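The case against the junk drawer

Most advice on small household clutter tells you to give it one home. Pick a drawer, pick a bowl by the door, and let the odds and ends live there. I followed that for years and I now think it is bad advice.

Small things don't stay separate when you store them together. Key rings are the worst. A split ring will hook onto another split ring if you leave the two alone in a bowl, and a bit of chain will hook onto both. By October the bowl in my hallway held one lump of metal that I had to pick up whole every time I wanted a single key. I timed myself once and spent more minutes on the lump than on the walk to the bus.

My neighbor in Arulcombe, Didier Fleury, has 410 small items in his apartment that he calls loose. He counted them for a bet. I never counted mine, but I believe his number, and I would guess most homes are worse. A single kitchen drawer takes in caps from bottles that left long ago, springs from pens, and rings from keys to doors you no longer open.

My argument is that small things should be handled one at a time, on a clear surface, and then kept with whatever they belong to. A cap goes back on its bottle or in the trash. A ring holds a key or it goes. A cup used for holding screws is a cup you can't drink from – pick one job for it.

It helps to see what a tangle looks like up close, and how few things a table needs on it before it starts to feel busy.

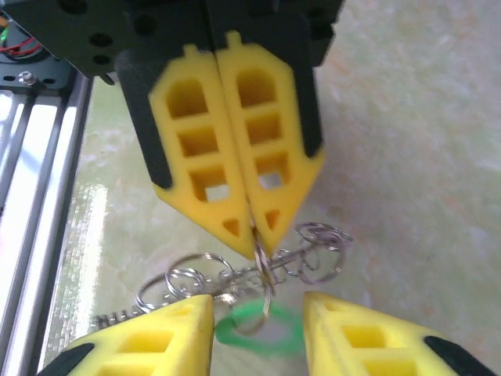
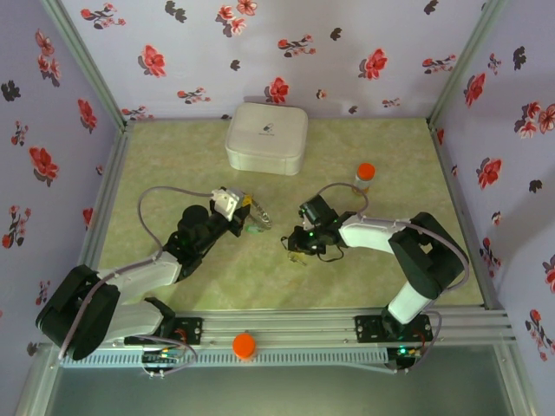
People push back on this in two ways. The first is that it takes too long. It does take long the first time. I did my kitchen drawer over three evenings, starting at seven, and I was bored for most of it. But the second pass took me the length of one radio program, and I haven't needed a third.

The second objection is that you might need the part later. Fleury holds this view strongly. He once kept a spring for six years and then used it to fix a Fudent stapler, and he still brings it up. I don't doubt the story. I only point out that the spring was one item, and he stored the other 409 for the same six years. A new stapler would have been cheaper than the drawer space.

Stores don't help. I went to Boyer looking for a plain box and came home with a Stestside organizer that has 24 compartments. Every one of them was full in a month, mostly with things I would have thrown out if I had not had a slot waiting. An organizer tells you that everything in it deserves a place. I gave mine to my sister, who sews and has real use for it.

What I use now is a small tub with a lid. When the lid won't close, I tip everything out on the table and go through it. Keys I can't match to a door get one week on the hook in the hall – then they go, ring and all.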